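4.2 Choosing where to pinch: the grasp proposal module 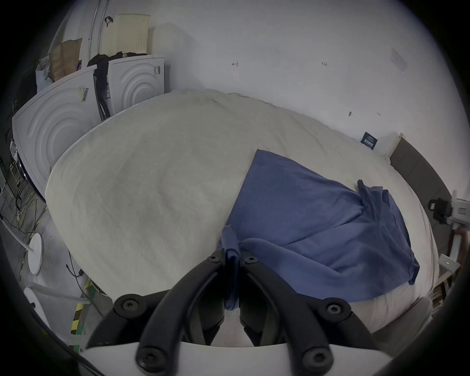 Figure 3. A pinch on the gathered edge of a blue cloth lying on an off-white duvet.

Why not simply take the highest point of the cloth every time, asked one reader of our first draft, when depth gives you that point for free? We like this question a great deal, and it shaped the whole of this section. Our early planner, which we called Briltura, did just that. It looked for the tallest fold, drove the fingers down over it and closed. On a bare table it worked very well. On bedding it was much less happy, as a duvet has peaks of its own and the tallest thing in view is often the wrong piece of fabric altogether.

In Figure 3 the cloth has one corner lifted into a small peak, while the fingers hold a bunched part towards the lower left. Both are fair places to pinch if all we want is to pick the cloth up. They are very different places if we want to spread it out afterwards. A planner that ranks points by height alone cannot tell the two apart in any useful way, and this is where the present version, Etunel, begins.

Etunel splits the choice into two steps. The first finds cloth edges and gives each short stretch of edge a score for how well two fingers could close on it. The score comes from a small network that sees a square patch around the point, turned so that the edge always runs from left to right. Turning the patch costs almost nothing and helped far more than we had expected — the network no longer has to learn the same fold in every direction. The second step asks what the pinch is for. Given a goal, such as lifting clear or pulling a corner flat, it weighs the surviving points again and keeps the best 3.

We trained the first step on 2,000 labelled patches. Labels were drawn by hand, on an edge if a person would be glad to pinch there and left off if not. This sounds loose, and it is, yet people agreed with each other surprisingly often. Where they did not, the patch nearly always held two layers of fabric lying close together, and we kept those patches in the set with both answers recorded.

Soft ground deserves a paragraph of its own. When fingers press into a mattress the surface gives, and a height measured before contact is soon out of date. Etunel therefore treats the planned height as a first guess only. The controller lowers the fingers at a steady pace, watches the gap between expected and measured motion, and begins closing as soon as that gap passes a set limit. We tried a cleverer rule, with a model of how the bedding sinks, and were delighted to throw it away: the plain limit did just as well and can be explained in one sentence.

For testing we used 299 starting layouts, all set out before Etunel was trained and none shown to it. A trial counted as a success if the fingers closed on the target cloth and on nothing else. By that measure Etunel succeeded in 277 layouts. The failures are worth reading through, and we include every one of them in the log files. Most come from pinches that took up the cloth and a fold of the bedding together. Pale cloth on pale bedding is the hardest case, where the edge finder has very little to go on.

The planner runs inside Van Dusen, our task scheduler, and passes its choices along as plain messages, so either part can be swapped out with ease. The same messages can be replayed in the Rusberg viewer, one step at a time, with the scores drawn over the fabric. We have spent many happy hours there! Several of the changes described above began with someone pausing a replay and asking why a perfectly good fold had been passed over. Section 4.3 turns to what happens after the lift, when the cloth hangs freely and its shape has to be estimated afresh.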